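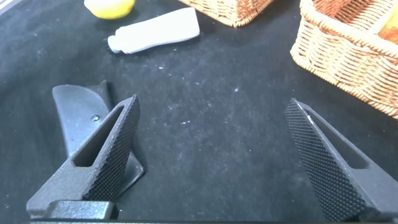 Team selection in a league season is mostly a matter of managing minutes. A head coach with a squad of 25 cannot play the same eleven twice a week and expect the same running from them in the last half hour. For this unit we treat the squad as a fixed stock of playing time, to be spent across a calendar the club did not write. A tactics board is fine for showing shape. It does not show who played ninety minutes three days ago, and that is the part we deal with in this session.

Unit 5: Rotation, form and the returning player

Reading before class: Joshi, course pack, section on fixture congestion. Bring the Musura match log you were given last time.

1. What counts as rotation

A change to the starting eleven is rotation only if the player left out was fit and available. Changes forced by injury or suspension are recorded separately. Students often mix the two and end up with a rotation figure that says more about the physio room than about the coach.

In the Musura log, forced changes are marked F and free choices are marked C. A few entries have no mark. Leave them out of your totals and say that you did.

2. The two-game week

The usual pattern is a weekend match followed by a midweek match. Coaches tend to protect the center backs and the goalkeeper from change and rotate in wide areas and up front. The reasons given in interviews are familiarity at the back and sprint load further forward. Wide players and full backs cover the most ground at high speed, so they lose the most when rest is short.

Look at Musura's run in November. The coach, Shanti Kaushik, started the same back four in every match and used 5 different pairs of wide players. Results were mixed. The home draw with Nishad came with a full-strength side, and the win at Galeck came with four changes. Do not build a theory on two matches – the log is there so you can check the rest of the season.

3. Dropping a player and bringing him back

A forward who misses chances on the weekend may be left out midweek, or he may be picked again on purpose. Both are common. Kaushik's practice was to name the player again if the chances had come from good movement, and to rest him if he had stopped getting into position. She kept a written note after each match and used it when the player asked for a reason.

The Musura number nine played 358 minutes before his first league goal. He was substituted in three of those matches and left out of none.

4. Crowd and press

Home crowds at Musura average 4,000, small enough for a player to hear individual comments. Some coaches will pick a struggling player away from home first. Others see this as hiding him. We will discuss both views in class – have an opinion ready.

5. Assignment

Using the log, make a table of free changes per match for all 37 recorded matches. Note the days of rest before each one. Then write one page on whether rest or the previous result is the better guide to how many changes the coach made.

Tables may be done by hand or in a spreadsheet. The written page should be double spaced. Hand both in to Kamlesh Joshi by 11th March. Late work loses one grade per day unless you have spoken to him first.

Next unit: substitutions after the hour.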